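Keeping Cell Two in Trim

Display arrangements leave the Toft works in flat cartons, 11 stems to a carton, and for most of the company's history every stem was laid in by hand. Since the spring, part of that work has passed to a single robot arm at the end of the packing hall. The arm, supplied by Dresus and fitted out on site, is known on the schedule as Cell Two.

Artificial flowers are an awkward product for a machine. A molded stem will bend and stay bent. Leaves catch on one another, and a bloom that has been squeezed once may carry the crease all the way to the shop window. The engineering department accepted early that the arm itself would need little attention. The fingers and the camera would need a great deal.

Both are checked before the first shift. The technician on duty begins by cutting air to the cell and wiping the finger pads with a dry cloth, working from the base to the tip. Pads are inspected for nicks along the beveled edge, where a rough spot can snag a petal. A worn pair is changed as a set, never singly, and the new pair is closed on a paper gauge to confirm that the tips meet evenly.

The wrist camera comes next. Its lens is cleaned, its bracket screws are tested with a torque driver, and a set of roses is placed on the white work surface for a trial approach. The technician follows the approach on the cell monitor with the fingers open, looking for clear space on either side of the stem. 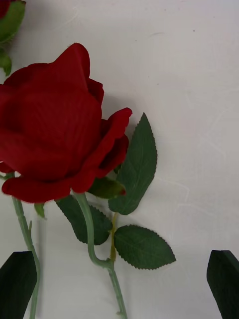
The wrist camera's view at Cell Two, with the gripper fingers open on either side of the stems.

Roses were chosen for the trial because they are the hardest item in the range. Their serrated leaves and side branches leave only short lengths of bare stem, and neighboring flowers often overlap. If the fingers sit too far to one side, the technician corrects the tool offset and repeats the approach. The morning check is allowed 76 minutes, including the time needed to record the settings.

Longer work is reserved for December, when the hall closes and the arm can be taken out of service. The cable bundle along the forearm is replaced, the joints are greased, and the camera is calibrated again from the beginning. Software updates are held for the same period. The planning system, Merkden, keeps the record of each part fitted and prompts the stores when spare pads run low.

A second arm is under discussion for the Cloka site, where the stems are longer and the cartons deeper. The finger design will have to be revised before any order is placed.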